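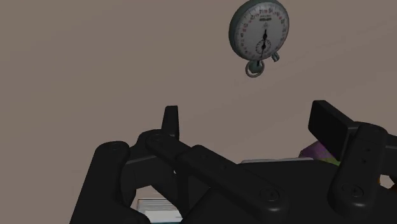
Why are there 60 seconds in a minute? Ten would be easier. You have ten fingers, your ruler likes tens, and money is very fond of hundreds. Yet the stopwatch, with its pale dial, its rim of fine little tick marks and its ring of small numerals, belongs to a family of gadgets that has never cared how many fingers you have. For the reason, we have to go and bother some people who lived a very long time ago.

The people who liked 60

About 4,000 years ago, in the land between the Tigris and Euphrates rivers (mostly Iraq today), lived the Babylonians. They wrote by poking wet clay with a reed, so their homework was heavy and the dog couldn't eat it. When they did math, they counted in groups of 60.

This sounds like a terrible idea until you try to share something. Say you have 10 cookies. You can split them fairly between 2 people, or 5. If 3 people show up, somebody is going to be holding crumbs. Now take 60 cookies. You can split them between 2, 3, 4, 5, 6, 10, 12, 15, 20 or 30 people and never break one. You would also have 60 cookies.

Cutting up the sky

The Babylonians were keen sky watchers, and they used their sixties to measure how things moved up there. Greek astronomers borrowed the system later on and used it to slice up circles. Each slice was cut into 60 small parts, and each small part was cut into 60 smaller ones.

In Latin, the first cut was called the "pars minuta prima," or first small part. The next was the "pars minuta secunda," or second small part. Say those quickly and sloppily for several hundred years and you get "minute" and "second." So a second is called a second for the dull reason that it came second.

For most of history, ordinary people had no use for either one. Early mechanical clocks often had only an hour hand, and some had no hands at all and simply rang a bell. If you were late, you were late by a chunk of morning.

Didn't anyone try tens?

The French did, in the 1790s. They made a day of 10 hours, with 100 minutes in each hour and 100 seconds in each minute. It was very tidy. People hated it, partly because everybody already owned the other kind of clock, and the rule was dropped in less than 2 years.

Tens did sneak in at the small end. When a race is too close for whole seconds, we split them into tenths, hundredths and thousandths. The Babylonians would have gone on cutting by 60.

Try it yourself

Close your eyes and ask a friend to time you. Put your hand up when you think a minute has gone by. Most people get it wrong, and grown-ups get it wrong with more confidence.

Written by Simone Toledo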